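Cat hair: tips I no longer believe

Rubber gloves, damp, dragged over the sofa. Fine on velvet, useless on a loose weave, where they just roll the hair in deeper.

A tumble dryer sheet in the wash is meant to loosen fur. I tried it for 8 loads and the black jumpers came out as furry as ever. Shake everything outdoors first instead. It costs nothing.

Vinegar in a spray bottle "keeps cats off worktops". Mine waited for the smell to fade and got back up. Wipe down before you cook and put lids on things.

Sticky rollers do work, but 14 sheets for one coat is a racket. Parcel tape round the hand is cheaper.

As for brushing the cat daily, I'd say every third day, if she'll have it.
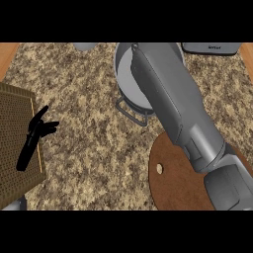

Iida Seppälä disagrees about the gloves and says they cleared her loose-weave armchair in one go, provided you pull in one direction only.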